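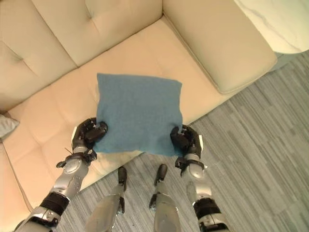
*Cloth held by the two lower corners at the sofa station, head camera.*

**List:** plerkeo-maint
**Date:** 3 Aug 2021
**Subject:** Re: left wrist cable and drifting grip on the cloth task

> We run one Plerkeo upright on household tasks. Since the hand swap the left hand closes late on thin cloth. The fingers reach the commanded angle, but the corner slides out when the arms pull apart. The right hand is fine with the same settings. The log shows 76 dropped corners on the left over the last block of trials. I recalibrated the finger zeros twice with no change. Is this a tendon problem or should I be looking upstream of the hand?
>
> Second question: how much free cable do people leave at the wrist cuff? The manual gives a routing drawing but no length.

Look upstream first. We had the same symptom on our unit at Grarnenthorpe after a hand swap, and the fault was in the cuff.

The two hands mirror each other, but the cuffs do not clamp the same way. The left one has a bracket that can be fitted a half turn off and still take all its screws. When that happens the hand sits rotated by a small angle, the thumb meets the first finger off center, and a thick object hides the error completely. A thin towel shows it at once. Recalibrating the finger zeros cannot correct it, as the zeros are measured inside the hand.

What I would do, in this order:

1. Park the arms, power down at the base, and wait for the joint brakes to engage before touching the wrist.
2. Back off the cuff screws on the left arm without removing them. If the hand turns freely by more than a hair, the bracket is not seated.
3. Take the cuff off and look at the dowel hole. Ours had a burr from the previous fitting. A few strokes with a fine file cleared it.
4. Refit, tighten the screws crosswise in two passes, then run the wrist calibration **before** the finger calibration. The tool lets you run them the other way round and does not warn you.
5. Save the new offsets to the robot. If you only save them in the Amadi client they are lost at the next restart.

Our left wrist offset went from 534 to 13 encoder counts after step 4. If yours is still in the hundreds, the bracket is wrong again — do not let the software absorb it.

On the cable: the drawing is no help, agreed. We leave enough that a finger fits under the loop with the wrist fully bent, and no more. In the picture at the top you can see a thin cable standing out from the left cuff toward the seat cushion, just over its edge. I would not want it any longer than that near upholstery. Tufted cushions are the worst case, with a dimple wherever a loop could catch. Tie it to the forearm side of the cuff. A tie on the hand side moves with the wrist and will saw through the jacket.

For checking the repair we use a square towel and a fixed pose: both lower corners pinched, hands level, upper edge resting on the seat cushion. Hold it, then open the arms in small steps until the cloth is taut. Watch the finger current on both sides. Left and right should rise together. If the left lags, stop and go back to step 2. Pale leather with a blue cloth also gives the head camera an easy edge to find, so you can rule out vision while you are at it.

Our unit has 2,179 hours on the arms and the tendons in both hands are still inside tolerance, so I would leave those until last. Replacing them means sending the hand to Fukow, and the last one we sent in December took longer than the quoted time.

If the current traces still differ after the refit, post both of them with the wrist offsets. Please include the cuff part number. There are two revisions, and the older one has a shorter dowel.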